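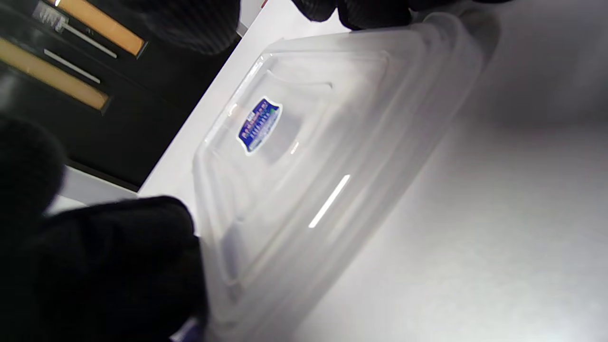
Someone replied to my last thread asking why a village needs a bus at all if everybody there has a car. Ok. Everybody does not have a car. Let me do this properly, I have coffee and it's not even 7 am

Background for new people: I've been working on a rider survey for the bus that runs from Sornumel up to Cârstea. 2 buses a day. One up in the morning, one back in the late afternoon. Miss it and you're hitching or you're staying over

We got 477 forms back. For a line the county calls "low demand". I'd like to see them get that many forms back on anything

Most came in on paper. Paper!! Left at the bakery, at the clinic, in a shoebox at the post office. People wrote in the margins, up the sides, on the back. One had a recipe on it (plum dumplings, haven't tried them yet, will)

Anyway the car question. It's on the form. "Is there a car in your household?" A lot of people tick yes. And then the next one is "can you use it when you need it" and it falls apart completly

Car's at work with somebody else. Car doesn't start in the cold. Car is there, license isn't. Car belongs to a son who lives in the city and comes home in December

So if you only ask the first question you get a village full of drivers. Which is what the county did, two surveys in a row, and that's the number that keeps showing up in the meetings

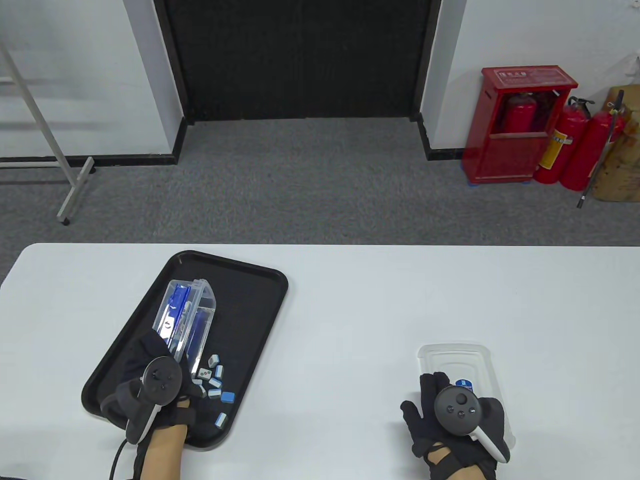

And the timetable makes it worse. Morning bus gets into Sornumel after the clinic stops handing out numbers for the blood draw. By a few minutes. Move it earlier and half the complaints on my desk go away, I'd bet money on it

The answer we got was that the driver's shift starts when it starts. Fine. Ask the driver. I did, on the ride down. He'd take the earlier one, he's up anyway, he has goats

Boring part now, skip if you don't care about data

I do all of it in Stata. Yes still. I know. I learned it on somebody else's license in a basement and my hands know where everything is, I'm not switching in the middle of a project

111 forms have no boarding stop filled in. That hurt. Thought it was a bad question, went back and looked, and the stops just don't have names. Not on a sign, not on a map. People wrote "by the big walnut" or "where the store used to be"

So I made a variable for it, landmark as text, then sat with an old map and a very patient bus driver and matched them up. Walnut was easy. "Where the store used to be" is three different places depending how old you are

Don't drop those rows. Please. I've seen it done, missing stop = delete, and the riders you just deleted are the ones way up the top of the valley who need the thing the most

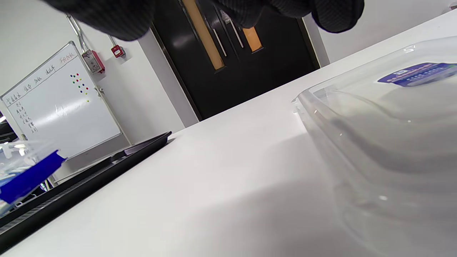
Oh and the app. Somebody decided tickets should go through Juleo from the spring. Buy it on your phone, show the driver the screen

There is no signal past the second bridge. I got on at the top with my nice new ticket app and a spinning circle. Paid cash. Driver had a roll of paper tickets in his jacket, like always

I don't hate the app fwiw. In town it's good, the map is good, you can see if the bus is late. Just keep the paper roll too, it costs nothing next to the diesel

What I'm asking for, since a few of you wanted the short version: earlier morning run, names on the stops, cash stays. Nothing in there needs a new road or a new bus

The county wants a summary under 300 words. I'm at way more than that and I haven't gotten to the school kids yet. Cutting tonight

To the person who asked: not mad at you, it's the same thing I'd have said before I rode it. Take the morning one up some time. Sit on the left side, bring cash, and check what time it goes back

More when the tables are done. If you rode the line and never got a form, message me, I'm still taking them thru the end of the month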